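Kivdale (band)

Kivdale is a roots reggae and rocksteady band from the coastal township of Te Moana, known for unhurried three-part harmonies, a fondness for the melodica, and a live show that tends to run well past the time printed on the poster. The group has been a fixture of the summer festival circuit since its second album, Fernska, brought it to listeners beyond its home stretch of coast, and it is still probably best loved for that record's opening track, "Lantern on the Breakwater".

Origins

The band began as a Sunday-lunch sort of arrangement between two sets of cousins who lived on either side of the same creek and who had inherited, between them, a Hammond-style organ with several dead keys, a bass guitar and a very large collection of Jamaican singles from the rocksteady years. They rehearsed in a disused boatshed, playing the singles through and then trying to work out the bass lines by ear, which took most of the first winter. Members have often said that the slow tempos for which the band became known were settled in that period, when the organist was still learning where the working keys were and everybody else had to wait.

The name was taken from the faded lettering on a fruit crate that served as the drummer's stool. It has been spelt a number of ways on posters over the years (Kivvdale, Kevdale and, on one memorable pub chalkboard, Kiwi Dale), and the band took the last of these as the title of an early cassette.

The first public performance was at the Te Moana community hall, as the support act for a covers band that arrived two hours late. Kivdale had nine songs prepared and played all of them twice. The evening has grown a good deal in the retelling, but it did lead to a regular Thursday spot at the local bowls club, and it was there that the group built up most of the songs on its debut.

Recording career

The self-titled first album was recorded in 2000 on borrowed equipment and released through Rollell, a small independent label then run from the back room of a secondhand record shop. It is a plain, warm-sounding record, with very little in the way of overdubs, and the organ sits rather higher in the mix than anyone had intended. The first pressing ran to 1007 copies, an odd number that came about when the plant sent along its overruns with the order. Copies from that pressing have a misprinted label on the second side and are much sought after by collectors.

Fernska followed three years later and is generally regarded as the band's finest work. It was made over a single September, with the players living together in a rented farmhouse and recording after dinner, once the trucks had stopped going by on the main road. The songs are gentler than those on the debut and draw as much on country music and island hymn singing as on reggae proper. "Lantern on the Breakwater" was picked up by community radio first and then by a couple of the larger stations, and it spent the better part of that summer drifting out of car windows up and down the coast. A dub companion to the album, with the vocals mostly stripped away and the melodica given a great deal of echo, was issued the following year and has its own devoted following.

Later albums have come along at the band's own pace. There was a collection of lullabies, a live double set recorded at the bowls club, and a rather more ambitious record with a brass section, which divided listeners when it first appeared but has been looked on more kindly as time has passed.

Musical style

Kivdale's songs are built from the bass upwards. The bass lines are melodic and leave plenty of room, the guitar keeps to a light offbeat chop, and the organ fills in underneath with the bubbling pattern familiar from Jamaican recordings of the seventies. Over the top of this sit the harmonies, which are the part most people remember. The three singers trade the lead from verse to verse, and on some of the older songs even long-time fans are hard pressed to say who is singing what.

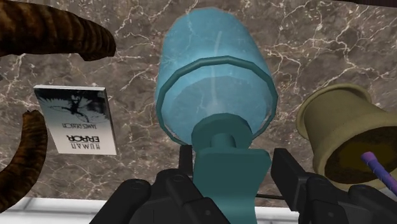 The lyrics are mostly domestic and local in their concerns. Tides, ferries, gardens, neighbours and the weather all turn up regularly, and there is a whole run of songs on the third album about a dog. Where the band has written on larger themes, such as the protection of the harbour or the closing of the district's cannery, it has usually come at them sideways, through the story of one household or one afternoon. Reviewers have sometimes found this a little too mild for the genre, although the same reviewers have tended to single out "Cannery Whistle" as one of the strongest things the group has written.

Live performance

The band is a famously sociable live act. Sets commonly open with a long instrumental while the singers wander on one by one, and requests are taken from the floor, sometimes for songs that Kivdale has never played before and has to learn on the spot. The longest tour to date, undertaken in support of Fernska, took in 23 towns and was done in a converted school bus with a kettle bolted to the dashboard.

Since the tenth anniversary of the debut, the group has also hosted a small gathering each year on the foreshore at Te Moana, with local school choirs in the afternoon and the band itself after dark. Nearly 281 singers joined in the choir portion of the best-attended year, which meant moving the stage back onto the grass to fit them all in. Admission is by donation, and people are encouraged to bring a plate of something to share.

Discography

Kivdale (Rollell)
Fernska (Rollell)
Fernska in Dub (Rollell)
The Dog Songs (Rollell)
Small Hours, Small Boats: Lullabies (Rollell)
Live at the Bowlo (self-released)
Brass Weather (self-released)

See also

Rocksteady
Lovers rock
Dub music
Music of Te Moana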